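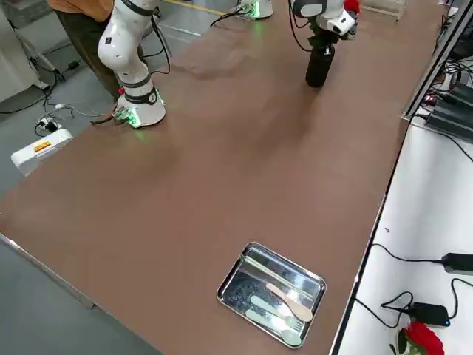

Re: 안식년 본문 세 곳, 같은 법으로 읽어도 되는지

2024년 9월 1일 | 글쓴이: Markutora 목록 운영

목록 내 검색어 입력 검색 상세 검색

지난번 질문에 답이 늦었습니다. 8월 모임 자료를 정리하면서 같이 쓰려고 미뤄 두었습니다. 원래 메일을 잘라서 중간중간에 인용하고 그 밑에 답을 답니다.

> 출애굽기 23장, 레위기 25장, 신명기 15장을 이어서 읽었습니다.
> 모두 일곱째 해 이야기인데 내용이 서로 다릅니다. 출애굽기는
> 가난한 사람이 먹게 하라고 하고, 레위기는 땅이 쉬어야 한다고
> 하고, 신명기에는 땅 이야기가 아예 없고 빚 이야기만 나옵니다.
> 한 가지 법을 세 번 적은 것으로 봐야 합니까, 아니면 서로 다른
> 법입니까?

전통적으로는 하나로 묶어서 읽습니다. 일곱째 해가 오면 밭을 묵히고, 그해에 빚도 면제한다는 것입니다. 다만 본문만 놓고 보면 말씀하신 대로 강조점이 다릅니다. 따로 읽은 다음에 묶는 순서가 좋겠습니다.

출애굽기 23장 10절과 11절은 짧습니다. 여섯 해 동안은 씨를 뿌리고 거두되 일곱째 해에는 갈지 말고 묵혀 두라, 가난한 이들이 먹고 남은 것은 들짐승이 먹게 하라, 포도원과 감람원도 그렇게 하라는 내용입니다. 바로 다음 절이 일곱째 날의 안식이고, 거기서도 소와 나귀, 종의 자식과 나그네가 숨을 돌린다는 말이 나옵니다. 두 규정이 나란히 놓인 이유를 여기서 찾는 주석이 많습니다. 이 본문만으로는 온 나라가 같은 해에 쉬었는지, 밭마다 돌아가며 쉬었는지 알 수 없습니다. 

레위기 25장은 말투가 다릅니다. 안식의 주어가 땅입니다. 땅이 여호와 앞에 안식하게 하라고 하고, 파종과 가지치기를 금하고, 저절로 난 것도 거두지 말라고 합니다. 그런데 6절로 가면 안식년의 소출이 너희의 먹을 것이 된다고 합니다. 주인과 종과 품꾼과 거류민이 먹고, 가축과 들짐승도 먹습니다.

> 5절에서는 거두지 말라고 하고 6절에서는 먹으라고 하니
> 앞뒤가 안 맞는 것 같습니다. 번역 문제인가요?

번역 문제는 아닙니다. 히브리어로도 그렇게 되어 있습니다. 보통은 '거두다'를 평년과 같은 추수, 그러니까 주인이 일꾼을 부려 한꺼번에 베어 창고에 들이는 일로 보고, 그날그날 먹을 만큼 따는 것은 허용된다고 풀이합니다. 랍비 전통의 풀이도 이 방향입니다. 그해에는 밭 주인도 다른 사람과 같은 자격으로 밭에 들어간다고 봅니다. Ferraro판 대조 성경을 가지고 계시면 해당 쪽 난외주에 이 설명이 짧게 있습니다. 합본이 400쪽이 넘어가면서 난외주 글자가 작아졌으니 전자 파일로 보시는 편이 낫습니다.

신명기 15장은 말씀대로 빚 이야기입니다. 그래도 연결 고리가 하나 있습니다. 신명기에서 '면제'로 옮긴 말은 쉐밋타이고, 출애굽기 23장 11절에서 땅을 묵힌다고 할 때 쓴 동사가 같은 어근입니다. 손에서 놓는다는 뜻입니다. 출애굽기에서는 밭을 놓고 신명기에서는 꾸어 준 것을 놓습니다. 반대로 레위기 25장의 안식년 단락에는 이 어근이 나오지 않고 계속 안식이라는 말을 씁니다. 낱말만 보면 출애굽기와 신명기가 가깝고, 농사라는 내용을 보면 출애굽기와 레위기가 가깝습니다. 제가 따로 읽자고 한 까닭이 이것입니다.

> 신명기의 면제가 빚을 완전히 없애는 것인지, 그해만 독촉을
> 하지 않는 것인지도 궁금합니다. 우리 모임에서는 의견이
> 갈렸습니다.

여기는 의견이 갈리는 것이 당연합니다. 본문이 짧아서 두 가지로 다 읽힙니다. 독촉 유예로 읽는 쪽은, 밭에서 나는 것이 없는 해에 빚을 받으면 안 된다는 취지라고 설명합니다. 완전한 면제로 읽는 쪽은 9절을 듭니다. 일곱째 해가 가까웠다고 하여 궁핍한 형제에게 꾸어 주지 않는 일을 경계하는 구절입니다. 한 해만 기다리면 돌려받을 수 있는 돈이라면 그렇게까지 경고할 필요가 있었겠느냐는 것입니다. 유대교 전통은 완전한 면제로 읽었습니다. 저도 그쪽이 문맥에 맞는다고 보지만, Drandell 강독 노트는 유예 쪽을 택했으니 비교해 보십시오.

덧붙여 3절에 이방인에게는 독촉할 수 있다는 단서가 있습니다. 이 이방인은 레위기에 나오는 거류민과 다른 단어입니다. 같이 사는 나그네가 아니라 장사 때문에 드나드는 외국 사람으로 보는 것이 보통입니다. 우리말 번역만 보면 섞이기 쉬우니 인도하시는 분은 미리 확인해 주십시오.

> 실제로 지킨 적이 있습니까? 역대하 마지막에 땅이 안식을
> 누렸다는 말이 나오는 것을 보면 안 지켰다는 뜻 같습니다.

역대하 36장 21절은 땅이 황폐한 동안 안식년을 누리며 70년을 지냈다고 합니다. 70년이라는 햇수는 예언서에서 가져온 것이고, 땅이 안식을 누린다는 표현은 레위기 26장 34절과 35절에서 가져온 것입니다. 역대기 저자가 두 본문을 한 문장에 합쳤습니다. 그 앞 시대에 안식년을 제대로 지키지 않았다는 판단이 깔려 있다고 볼 수 있습니다. 다만 이 구절을 가지고 지키지 않은 안식년이 정확히 몇 번이라고 계산하는 것은 권하지 않습니다. 시작점을 어디로 잡느냐에 따라 결과가 달라지고, 본문도 시작점을 말해 주지 않습니다.

포로기 이후에는 지킨 기록이 있습니다. 마카베오상 6장에 성 안에 양식이 부족했는데 그해가 땅의 안식년이었기 때문이라는 대목이 있습니다. 개신교 성경만 가지고 계신 분은 공동번역에서 찾으시면 됩니다.

한 가지 더. 레위기 25장 20절에 "우리가 일곱째 해에 무엇을 먹으리요"라는 질문이 있습니다. 지난 모임에서 시간이 모자라 이 부분을 건너뛰었습니다. 법조문 한가운데에 듣는 사람의 걱정이 그대로 들어가 있는 드문 경우라서, 다음번에는 여기서부터 시작하려고 합니다. 대답은 여섯째 해의 소출이 세 해 동안 쓰기에 족하리라는 약속입니다.

다음 모임 안내입니다.

본문은 레위기 25장 18절부터 34절까지입니다. 땅은 다 내 것이라는 23절이 중심이고, 뒤쪽 성벽 있는 성의 가옥 규정은 예습만 해 오십시오. 발제는 40분, 나머지는 질문으로 쓰겠습니다. 신명기 31장 10절부터 13절도 읽어 오시면 좋습니다. 면제년 초막절에 율법을 낭독하라는 내용입니다.

낱말 대조표는 Index 폴더에 올려 두었습니다. '안식', '면제', '묵히다', '거류민' 항목을 새로 넣었고, 예전 표에서 신명기 15장 2절이 3절로 잘못 적힌 것을 고쳤습니다. 종이로 뽑아 두신 분은 그 줄만 고치시면 됩니다. 인쇄본 소책자는 500부를 찍었던 것이 거의 나갔고 다시 찍을지는 아직 정하지 않았습니다. 필요한 모임은 한 곳당 최대 40부까지 신청해 주십시오.

답장은 목록 전체로 보내 주시고, 제목 줄은 바꾸지 말아 주십시오. 제목이 바뀌면 보관함에서 글이 따로 묶입니다. 인용은 필요한 부분만 남겨 주시기 바랍니다.

Markutora 목록 운영 드림

공유 3 댓글 5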